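4. Open-Day Deployment

4.1 Setting and equipment
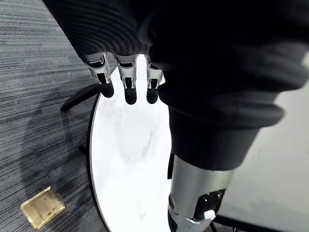

Figure 3. Wrist camera view at the demonstration table. Three fingers of the covered hand are held above the marble top.

The laboratory evaluation in Section 3 was carried out on a fixed bench with controlled lighting and trained operators. To see how the same hand and controller behave outside those conditions, we ran the system for one day in the visitor lounge of the Havitz building during the Irnitz open day on 5th May. The lounge was left as it was furnished. The work surface was a round white marble table with a thin dark rim, standing on a gray striped carpet close to a plain white wall (Figure 3). No markers were placed on the tabletop, and the lounge lighting was used without changes.

The table was chosen for two reasons. Its veining is faint, so that a contact estimator relying on surface texture has little to work with. Its round outline also rules out the straight-edge calibration used on the bench, where the table border serves as a reference line. The table position was instead found by touching the surface at four points before the doors opened, and the procedure was repeated at midday.

The hand was fitted with the Duvatex cover, a thick black ribbed fabric that covers most of the hand. The cover was added for the open day and was not part of the bench configuration. It protects the cable run near the wrist and keeps visitors' sleeves away from moving parts, but it also restricts the camera. As Figure 3 shows, the fabric fills much of the upper half and the right side of the view, and part of the tabletop is hidden behind it. The finger segments and their black tips remain in sight. The controller described in Section 2 needs the fingertips and a patch of the surface beneath them, and does not use the rest of the image.

4.2 Procedure

Visitors were admitted to the lounge in small groups. Each group received a short spoken introduction and could then start a demonstration cycle with a push button on a stand away from the table. A cycle consisted of an approach from the rest pose, a hover with the fingertips just above the marble, a light touch, and a return. The hover phase was set to 2 seconds on the bench and was kept at that value. It gives the estimator time to settle before contact — and, in the lounge, it gave visitors time to see which finger would land first.

The target fingertip force was the same for all cycles. Contact was declared when the motor current of any finger rose above the threshold given in Section 3. If no contact was detected within the allowed travel, the hand stopped and returned to the rest pose, and the cycle was logged as a miss. An operator with a stop switch stood next to the table at all times. Visitors stayed behind a floor line and did not touch the robot.

All joint positions, motor currents and wrist images were written to disk by the Huanca logger, which runs on a separate machine so that a fault in logging cannot delay the control loop. Images of the room were not kept beyond the wrist view, and no data on individual visitors were collected.

4.3 Results

The system completed 1,747 cycles during the day. Of these, 90 were logged as misses. Most of the misses fall within a single period before the midday calibration and share the same cause. The height of the surface stored in the controller was too low, and the hand reached its travel limit before the current threshold was crossed. We attribute the error to a small shift of the table during the morning, although the logs do not allow this to be separated from drift in the arm base. After the surface points were touched again, misses became rare and showed no pattern over time.

The remaining misses were checked by hand against the wrist images. In several of them a fold of the cover had moved toward the fingers and hidden one tip from the camera. The estimator then fell back on the last valid height, as designed, and the cycle ended without contact. The same behavior could be produced on the bench by pushing the fabric forward. A stiffer band at the lower edge of the cover would probably prevent it, but this was not tested.

Reflections on the marble had been expected to cause false detections of the surface. We found none in the logged data. The fingertips cast only weak shadows under the lounge lighting, which removes a cue that the bench version of the estimator had used, and the spread of the estimated hover height was wider than on the bench. The difference had no measurable effect on contact force, as the final approach is governed by motor current alone.

4.4 Limits of the deployment

The open day was a demonstration first and an experiment second. The order of the cycles was set by the visitors, the pauses between them were uneven, and no control condition without the cover was run in the lounge. The miss rate reported above should therefore not be compared directly with the bench figures in Section 3, which rest on blocks of 100 cycles with fixed pauses. A repeat of the lounge setup with and without the cover, and with the table fixed to the floor, is needed before the two effects can be told apart.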